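Looking after a two-arm cell: notes on the Cukura bench

I have been running the small two-arm cell at Nistum long enough to have opinions about how it should be kept. Most of what follows went into the paper logbook first. I am copying it out because the paper is hard to read and because the Kerslake cell is being set up on the same pattern, and the same questions keep arriving by email.

The bench is called Cukura on our drawings. It has two arms on a common front rail, a stone-look floor, tiled walls, and aluminum extrusion for everything that has to carry load. The work is picking and placing: plastic produce, a plate, a few household objects. The loads are light. Wear shows up in cables, finger alignment and loose bolts, in that order.

Start with the bases. Each arm sits on a black plate bolted to the front rails, and each plate has to be square to the rail before anything else is worth measuring. I loosen all the bolts on one plate, push it against a straightedge, and tighten diagonally in two passes. Then I do the other plate from the same straightedge without moving it. If you square each plate to its own reference you will get two good arms that disagree with each other, and you will spend a day looking for the fault in software.

T-nuts in the extrusion creep. I put a paint line across each bolt head and onto the plate after the final pass. A broken line means the bolt has moved. Check the lines every 52 hours of powered time, or whenever somebody has leaned on the rail.

Cables come next. The left arm has a corrugated conduit that loops over the top near the wrist, and the size of that loop matters. Too small and it pulls at the wrist when the arm reaches for the back of the floor. Too large and it drops in front of things. I set it with the arm fully extended toward the far corner, take up the slack until the conduit just starts to straighten, and give back the width of my hand. The thin cable on the right forearm has less protection and gets a look every time I am at the bench. 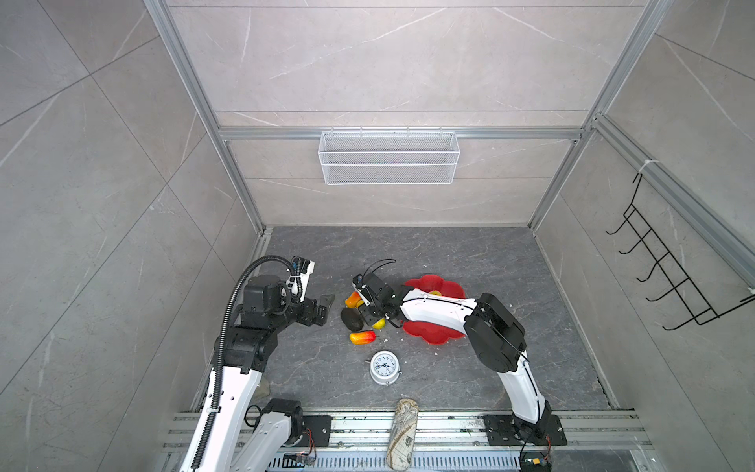

How often does the floor need cleaning?
Every session, before the first run. Use a dry brush first and a barely damp cloth second, and leave the rails until last, as brushing them throws grit back onto the floor.

Crumbs and specks are a bigger nuisance than they look. The light ones stand out well on dark stone, which makes them easy to find and also means the vision side has opinions about them. Grit in the grooves of the extrusion is worse, because it gets under the T-nuts the next time you slide a plate. I use a narrow vacuum nozzle along the grooves and the slotted strip below. Do not use compressed air anywhere near the small circuit boards on the rail. I did this once in January and spent the evening reseating connectors.

After cleaning I do the fingers. The fingers on this cell are flat-faced black wedges, and they come loose slowly enough that the operator adapts without noticing. The procedure takes six steps and should be done one gripper at a time, with the other arm parked and its drive disabled.

1. Park the arm with the wrist over bare floor and the fingers pointing straight down. Disable the drive and wait for the joints to settle.

2. Open the gripper fully. Push each finger sideways by hand. Any movement you can feel is too much. Tighten the finger screws and repeat.

3. Close on a 6 mm gauge pin and look for light along the inner faces. The gap should be even from root to tip. If it opens toward the tip, the finger is seated on dirt; take it off, wipe both surfaces and refit it.

4. Check alignment through the wrist camera. Bring the gripper down over a long, smooth object and stop with the object between the fingers, still open. A pepper shape is good for this because the ends are rounded and the color runs from yellow to red, so a sideways offset is easy to judge at a glance. Both fingertips should be in view at the bottom of the picture. If the object sits nearer to one finger, note which one, back off, rotate the wrist half a turn and come down again. An offset that follows the fingers belongs to the gripper. An offset that stays put on the floor belongs to the arm calibration, and you should leave the finger screws alone.

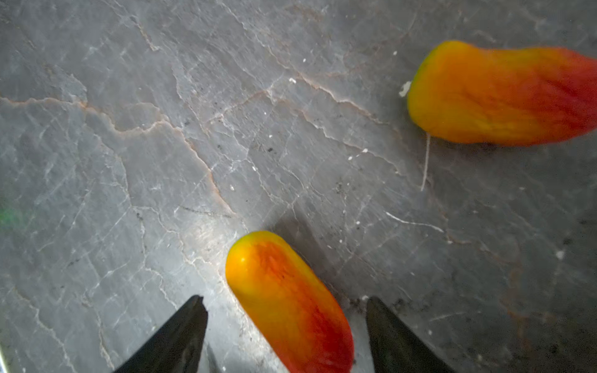

5. Close on the object at low force and lift it clear of the floor. Hold it there while you count to ten. Watch for rotation in the grip — a slow roll means one face is glazed and wants a wipe with alcohol.

6. Write the result down, including the result "no change." An empty line in the logbook looks the same as a skipped check.

Force settings. We run the close command at 600 on the controller's own scale for produce and 700 for the clock, which is smooth. These numbers mean nothing on another controller. The Gerkau cell uses different drives and someone copied our values across, with predictable results for a plastic lemon. Find your own by starting low and raising the value until the object stops slipping on a lift.

Reach is the last check. I send both arms toward the back of the floor, one to each side, and stop them there. In that pose the conduit, the forearm cable and the wrist modules are all near their worst position, so anything too tight will show. The wire basket on the back rail and the hook rack on the right wall stay where they are during this check. Removing them gives you a clean pass and a collision later on.

Objects stay in the middle of the floor for the same test. Both grippers have to reach past them to get to the back, and a sagging cable will find the plate before it finds anything else.

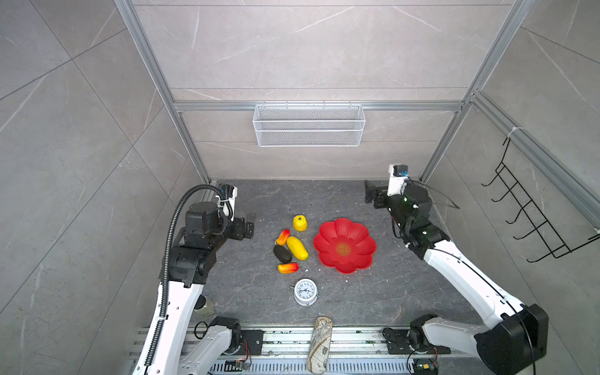 Cukura bench notes, page 6

Spares held at the bench as of 15th October: one pair of fingers, one length of conduit, a bag of T-nuts, cable ties, and one small board for the front rail. The second board is on order. When it arrives it goes in the same drawer, in its antistatic bag, with the connector type written on the outside.

If you are setting up at Kerslake, copy the straightedge method and the paint lines first. The finger procedure can wait until the plates have held square for a full interval between checks.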